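Dental group changes snack guidance for adult patients

2 May 2018
By Staff Writer, Wundstead Health Desk

Cormier Dental, which runs 6 clinics between Wundstead and Flosbridge, has revised the written advice it gives adult patients on eating between meals. The new sheet puts more weight on how often starchy food is eaten and less on the total amount of sugar in a day.

The change follows an internal review of 832 patient food diaries, each kept for 21 days. Reviewers compared the diaries with exam records and logged each separate eating event, including drinks other than water.

According to the clinic's summary, patients with new decay on the back teeth tended to report more frequent snacks of crackers, chips and bread. Cooked starch sticks in the grooves of the molars and is broken down to simple sugars by enzymes in saliva. Bacteria in plaque then produce acid, and the enamel surface loses mineral until the mouth returns to a neutral state.

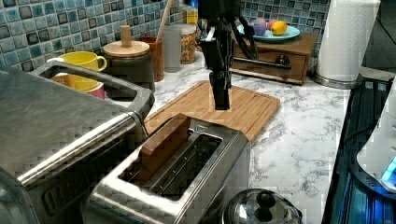 What the new sheet says

Patients are asked to keep starchy foods to mealtimes where they can, and to drink plain water afterward. Bread and toast are not ruled out. The sheet suggests eating them with cheese, eggs or another food low in sugar - dairy foods supply calcium and help buffer acid.

Dried fruit has been moved from the list of preferred snacks to the list of foods best eaten with a meal. Nuts, plain yogurt and raw vegetables stay where they were. 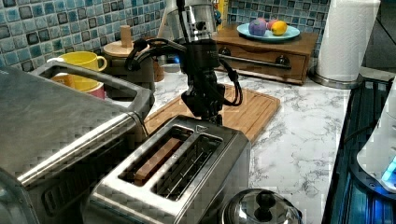
Brushing advice is unchanged at twice a day with a fluoride toothpaste. Patients with dry mouth, including those whose medication reduces saliva flow, will get a separate page and may be offered a fluoride varnish.

The review had no control group, and the diaries were self-reported. The clinics plan a follow-up with 300 patients starting in June at the Plorevdale office. Printed copies of the sheet are available at all front desks.

Recent items
Flosbridge water fluoride readings posted
Night guards: when to replace them
Plorevdale office extends evening hours
Sealants for adult molars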